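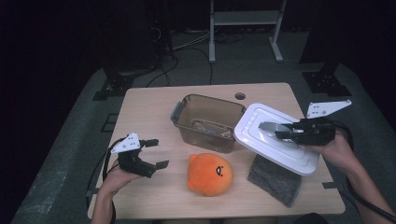
Unit 4. Comparing hand-held grippers

In this unit we compare two finger shapes, the Grunska and the Ditero, on the same household task. The task is to pack a soft thing into a box and close it. Please read the notes of Rukhsana Lashari on finger pads before you come. A thin stiff part such as the white lid is the most difficult piece for many students, for when it is clamped at one edge, the whole weight turns around the fingers. The plush toy forgives nearly everything. The folded cloth lies somewhere between the two.

Procedure
Work in pairs. One person holds both grippers, the other writes the protocol. Do 15 trials with each finger shape, then change roles. A trial is stopped after 90 seconds, also if the box is still open.

What to write down
Which edge of the lid you took, and at what angle it went to the box.
Whether the lid slipped in the fingers (yes, a little, no).
If a cable pulled at your hand, mark the trial with K.

The force signal is stored as 1024 samples per grasp. Do not filter it before the seminar.

Protocols go to Blažena Zelenák by Monday, in the tray outside the Sambridge room.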